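Clidico TB-2 Two-Arm Sorting Table

Overview

The TB-2 is a bench-height workstation for separating small, soft, tangled goods: elastic bands, hair ties, cord loops, O-rings and similar items that vibratory feeders do not handle well. Two arms share one work surface. One arm holds, the other pulls, and separated pieces are placed in baskets at the side of the table. The TB-2 is sold as a complete unit or as a retrofit kit for an existing packing bench.

Typical use

Mixed returns, end-of-run leftovers and floor sweepings are usually sorted by hand at the end of a shift. The work is light but repetitive, and most of it is pinching and pulling with the fingertips. The TB-2 takes over the pulling. The operator loads the table, sets the sort rule on the screen, checks the baskets and clears anything the arms have set aside.

Ostrowski, a packer of office and craft supplies, has run two TB-2 units on its Juria line since April. Before installation, each packer spent part of every shift at the sorting bench. Sorting is now one assigned position per shift, rotated daily, and covers both tables. The other packers stay on cartons and labels. Ostrowski kept one manual bench for lots under 2,000 pieces, where setup takes longer than sorting by hand.

Changes to the operator's job

Loading. Spread material over the table in separate clumps. A single large pile slows the first picks and raises the number of set-asides.

Set-asides. Knots that the arms fail to open after three attempts are moved to the near edge. The operator opens these by hand during the next pause.

Checking. Baskets are checked at each change. The count on the screen is an estimate and is not to be used for pack quantities.

Training. Operators complete a 10-hour course covering loading, stops, recovery and basket changes. No programming is required. Sort rules are built from a list and can be saved under a lot number.

Pauses. The arms stop when the operator presses the front bar and resume only from the screen. Reaching over the rail without pausing is a reportable event at most sites and should be written into the local work instruction.

Specifications

Arms: two, rail mounted, one on each side
End tooling: parallel-jaw gripper, two fingers
Work surface: maple butcher block, oil finish
Frame: black aluminum extrusion
Throughput: up to 3,000 pieces per shift, depending on material and tangling
Table height: 39 in
Controller: separate case, floor standing
Sort software: Virby 2
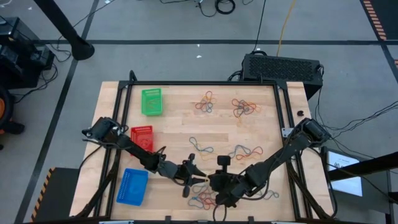
TB-2 work surface with banded material and red, green and blue sorting baskets.

Baskets

Baskets are perforated plastic. Any basket of similar footprint can be used once its position has been taught. Use a different color for each sort class. Operators at Ostrowski asked for this after mix-ups at shift change, and it is now our standard recommendation.

Maintenance

Wipe gripper fingers daily. Rubber dust builds up on the pads and reduces hold on thin bands. Inspect arm cables weekly for wear at the joints. Re-oil the table surface when it looks dry; do not use silicone products.

Ordering

TB-2-C: complete unit with table, frame, arms and controller
TB-2-R: retrofit kit, no table
TB-2-F: replacement finger pads, pair
TB-2-B: basket set, three colors

Lead times and site requirements are supplied with the quotation. State material type, piece size and shift pattern when requesting a quote.

Page revised 3 May 2018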